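2026-06-05, shared shop, back bench

Goal for the session was getting the hand-held grippers to close evenly on cloth. The left jaw has been arriving before the right since I swapped the rail, and anything thin gets dragged sideways before it's pinched.

Pulled the jaw carriage and found the slide block rubbing on one side only. Filed the high spot, wiped the rail, put back a thin film of the Stunine grease. Travel is now 74 mm open to closed, measured with calipers three times, same reading each time. The old log from February says 80 but I think that was taken at the finger tips and not at the plates. Going forward: measure at the plates.

Reprinted one pair of fingers with the softer Flotton filament. Ribs came out clean except for stringing on the inside faces, trimmed with a blade. Screw holes needed a drill run through by hand. Don't force them – the plates crack along the hole line if the screw bites crooked.

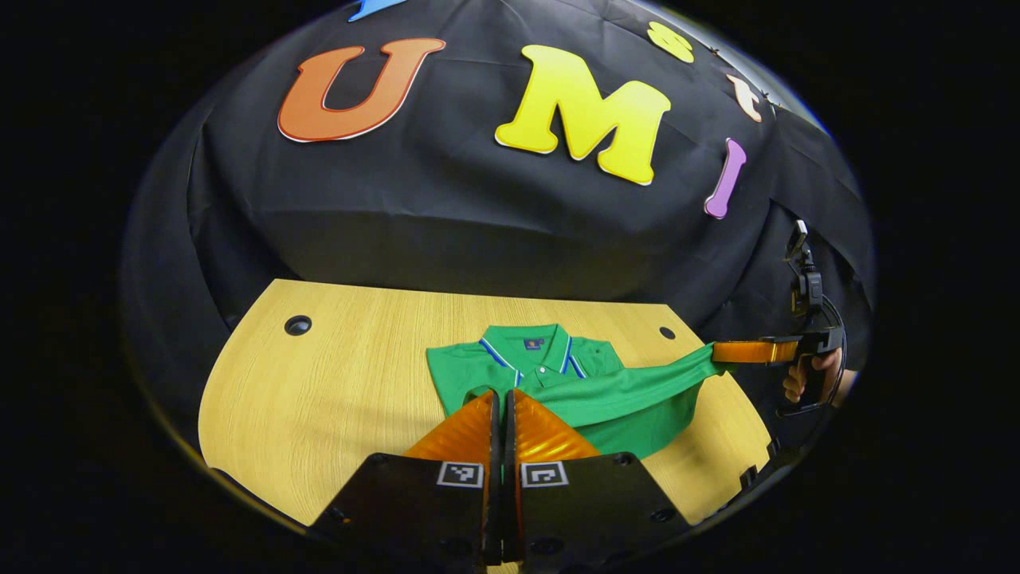 Cloth is still the hardest thing for these fingers, mainly from the side load. A block or a cup pushes back against the ribs, but fabric just pulls along them and the tips roll. A sleeve stretched out to the right like the one on the green polo is the worst case, long and twisted, with all the tension going into one narrow pinch. The ribs want to fold in the direction of the pull. Two ideas: a stiffer outer wall on the finger with the ribs left as they are, or a strip of something grippy on the last part of the tip. Trying the strip first, it's a five minute job and comes off again.

Marker tracking: ran the width check on a saved log. 167 frames, marker pair lost in 24 of them. Most of the losses are in one stretch near the end with the jaws almost shut. Could be glare, could be exposure. Need to rerun with exposure locked before I blame the marker mounts again.

Cable: the connector on the second unit is loose in its shell. Put a dab of hot glue on it for now. The proper part is in the Goodall order, no ship date yet.

Trigger spring on the same unit feels heavy after a while. Tried the lighter one from the Lesport kit and it doesn't return fully, so the original went back in. Maybe cut a coil off a spare and see.

To do:

- grip strip on one finger pair, compare against bare
- rerun marker check with exposure locked
- print two spare finger plates, more walls around the holes
- label the calipers, the other pair reads off
- order M3 screws, down to the last bag

Grease is back on the top shelf. Files are in the wrong drawer, will sort Monday.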